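Ticket: Hand-held gripper comparison, left and right units don't agree
Status: Open
Opened by: Rajitha Pramanik
Assigned to: Cheng-en Siu
Component: Skiller hand-held pair, Arkitz finger set

Rajitha Pramanik
First of all, the new fingers are lovely to work with. I've been going back and forth between these and the old Plistero ones all morning and the grip on small parts is miles better. The trouble is the opening width. With both jaws fully open, the left unit reports 3 mm less than the right. Same firmware, same trigger travel as far as I can feel. It was fine on the Plistero fingers, so I suspect the swap.

Tried so far:
- restarted the logger, no change
- swapped the two cables over at the hub, and the offset stayed with the left unit
- ran 21 open-and-close cycles on each, and the offset is steady, so I don't think anything is slipping
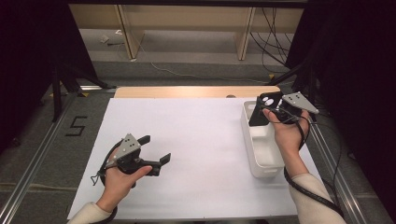 Does the offset matter if we only compare grip success between finger sets?
For a plain held-or-dropped score you can live with it. Once you start comparing widths at the moment of contact, it needs fixing first.

Cheng-en Siu
Great write-up, thank you! Swapping the cables was going to be my first suggestion. If the offset follows the unit, I'd look at the zero. The Arkitz fingers are thicker at the base than the Plistero ones, so the closed position has to be taught again after a change, and it's easy to do one side and forget the other (I have, twice). Could you open each unit wide with nothing between the fingers, save the view from its own camera, then close it gently and note the raw count?

Rajitha Pramanik
Done, and you may be on to something. The raw count when closed is nearly 3,000 on the left and well under that on the right. I also checked the finger screws – all snug.
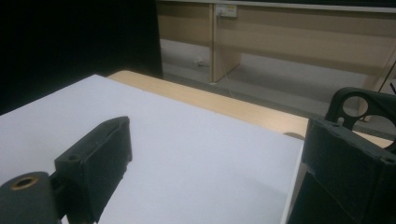 Gripper camera, jaws open over the white board, nothing held.

Cheng-en Siu
That's a stale zero on the left, I'm fairly sure. Run the teach step from the Ardeleanu tool: close, hold for 8 seconds, release, save. Leave the right one alone for now so we have something to compare against. After that, try both units near the bin, as the rim is a handy thing to line up on.

Rajitha Pramanik
Ran it after lunch. Left and right now read the same at full open, and I'm delighted! I'd still like to repeat the whole thing with the Plistero fingers back on before anyone trusts the comparison table.

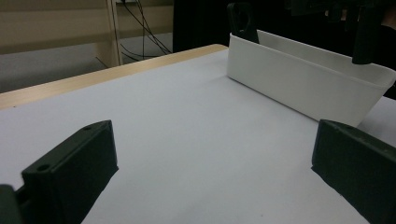 Gripper camera, white bin to the right, another gripper finger close to its rim.

Cheng-en Siu
Brilliant. I'll add a reminder to the finger-change page to teach both sides. Keeping this open until the Plistero repeat is in, Friday if the bench is free.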